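Ticket 2121
Product: Stadus storage baskets, nesting pair (dark brown and honey)
Bought from: Gekley online shop
Status: Reopened by customer
Opened: July 15, 2019

Problem as reported

The listing says these two baskets "nest for storage". They don't, or not in any way I would call nesting. The dark one sits on top of the honey one like a hat that's too big. I have tried it the long way and the short way. If I press down it creaks, and I'm not going to press harder on something woven to find out what happens.

I'd like to know whether I have been sent the wrong size, or whether the wording on the page is wrong. Please don't send me the care leaflet. I've read it, and it is all about dusting.

First reply from Gekley support

Thank you for getting in touch. Natural woven goods can vary slightly in size. Please try the following:

Leave both baskets in a room at normal temperature overnight.
Fold any handles outwards.
Place the smaller basket inside the larger one.

If this solves your problem you don't need to do anything and the ticket will close by itself.

Customer update

I left them overnight in the spare room. I can't see what the temperature has to do with it, but I did it so that you couldn't ask me again. No change that I could measure with a tape.

As for putting the smaller inside the larger, yes, that works, in the sense that a shoe will also go inside a larger basket. It then slides about and the dark basket is no use for anything else. Your page shows the honey one underneath as a tray with the dark one settled into it, and it is the page I'm asking about.

The handles are another matter. The dark basket has a looped handle at the end that feels like wire and sticks out. Folding it outwards is where it already was. Folding it inwards makes it catch on whatever you put in. 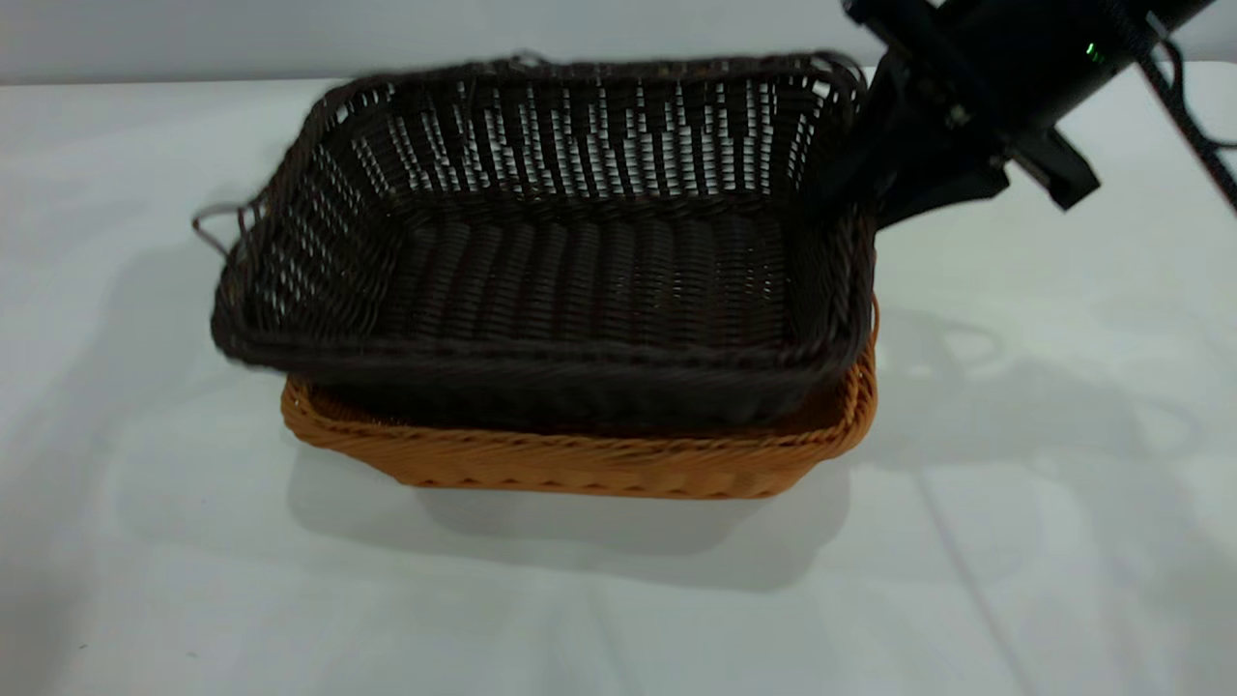
I also want to raise the weave, as your form has a box for "other faults" and I may as well use it. Hold the dark basket up to the light and you can see daylight through the side. The bottom is much tighter, so I suppose nothing large will drop out, but I bought it for sewing things and I don't trust it with pins. Is the open side meant to be like that? The listing says "close woven". I would accept that for the bottom.

The honey one I have no complaint about. The rim is twisted like rope and it is shallow, good for letters. If I could have bought it without the other I would have.

Second reply from Gekley support

We have passed your question to the supplier, Vurkley, who tell us that the pair is "designed to nest or stack depending on preference". They also suggest a light mist of water on the rim to help the fibres relax. Open weave on the sides is normal for this range.

Please confirm whether you would like us to close the ticket.

Customer update

No, I would not.

"Nest or stack depending on preference" isn't on the page. My preference was to nest, and the baskets took no notice. I haven't tried the water. I once wetted a Räsänen bread basket on similar advice from another shop and it went a funny shape and stayed that way, so I would want it in writing that you'll replace these if the same happens. I notice Vurkley didn't give any sizes. I asked for sizes.

What I've done for now is put the dark one on the shelf with fabric in it and the honey one by the front door. That gets them out of my way. It doesn't fix the fault, so please don't record it as a fix.

Still waiting for:

The outside measurements of the base of the dark basket and the inside measurements of the honey one, from the supplier and not off the website.
A yes or no on whether I have the right pair.
A corrected listing, or a refund for the dark basket only. I'm told I can't return one of the 2. I'd like to see where that is written, too.

Internal note, visible to customer

Set to "Awaiting supplier". Replies from Vurkley can take up to 6 working days.

Customer update

I'll believe that when I see it. Leave the ticket open.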